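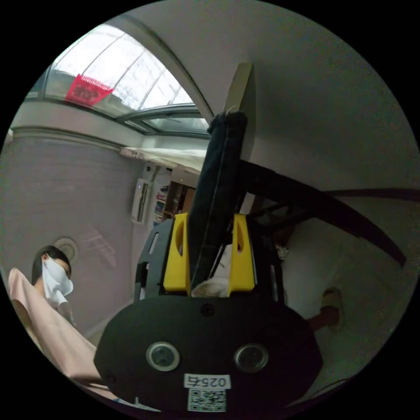

*A hand-held gripper with two yellow finger mounts. The label and the square code help workers tell one tool from another.*

## What does a robot team need to buy?

A robot hand has to learn how to hold things. One way to teach it is to have a person carry a gripper and do a job with it while the tool records. The recordings are then used to train a robot.

Before any of that can start, someone has to make a list and add up the cost. This list is called an **equipment budget**.

Our budget is for the town of Stidemdale. The town wants a robot that can tidy bedrooms, and the project is named Hopkin. Costs are given in points. One point stands for the same amount of money every time.

| Item | Points each | Number | Total |
|---|---|---|---|
| Pisby hand-held gripper | 100 | 4 | 400 |
| Spare set of fingers | 10 | 17 | 170 |
| Brernotel storage drive | 10 | 10 | 100 |
| **All items** | | | **670** |

To find each total, multiply the points by the number. To find the last line, add the totals.

### Why so many spare fingers?

Fingers are the part that touches things. They rub against cloth, bump into shelves and get squeezed many times a day. A part that wears out and gets replaced is called a **consumable**. Pencils are consumables at school. The pencil sharpener lasts longer, so a school buys fewer of them.

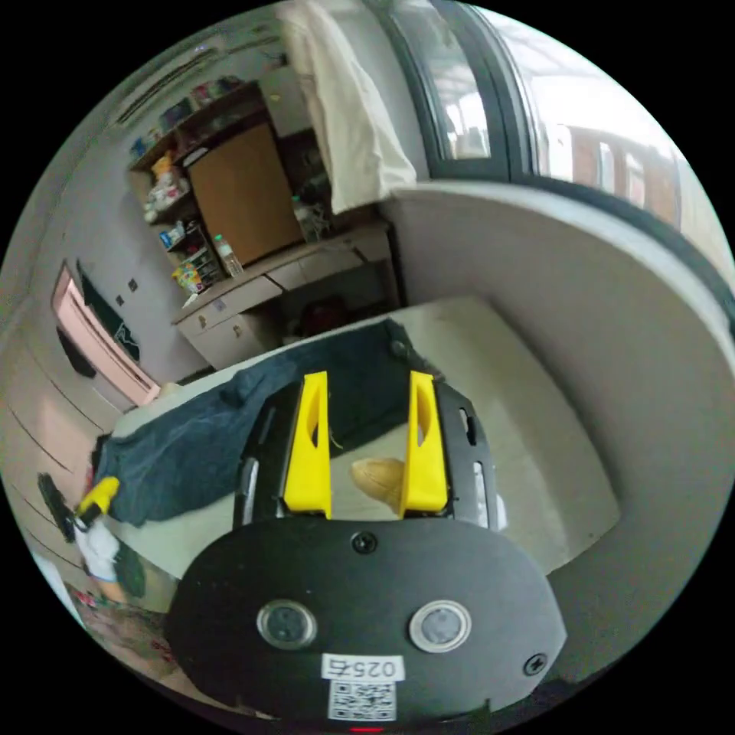
A bedroom is harder to plan for than a factory. In a factory, the same part often arrives in the same place. In a bedroom, a blanket can lie in folds, and a small soft object can be anywhere on the bed. The team needs recordings of many different cases, and more recordings take up more storage. The drives are on the list for that reason.

### Buy now or buy later?

The Hopkin team splits its order in two.

1. **First order:** two grippers, 10 sets of fingers and four drives. Cost: 340 points.
2. **Second order, in March:** everything else. Cost: 330 points.

Splitting the order lets the team test the tools first. If the fingers wear out quickly, the second order can include more of them and fewer drives.

### Words to know

- **Budget:** a plan for spending money.
- **Consumable:** a part that is used up and replaced.
- **Gripper:** a tool that holds things between its fingers.
- **Unit cost:** the price of one item.

### Try it

Change the number of grippers in the table from four to three. Work out the new total for all items.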